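Trokus says its planner can learn to fold laundry from 3,000 demonstrations. I went to the Plindmont office with a list of doubts and came home with most of them.

"The arms are cheap, so the software has to do the worrying," the lead developer told me. Fine, but what does it worry about? Mostly the cloth, which the perception code reduces to an outline and a guess at where the folds run. When I asked how often the guess is wrong, I got a number for something else: 567 test runs since June, with no split between good and bad.

"We log everything," the developer said. "Scoring it is harder." I asked who decides that a fold counts as a fold. "Right now, one of us looks at it."
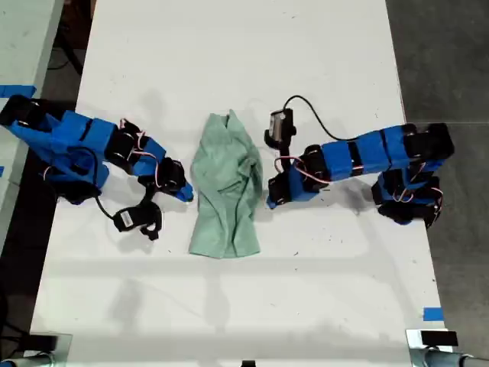 Two arms, one crumpled cloth: the folding setup at Trokus.

The next release will replan in mid-motion - or so the road map says. I asked to see the failure logs first. "They're messy," the developer said, and offered to send them later. They haven't come yet.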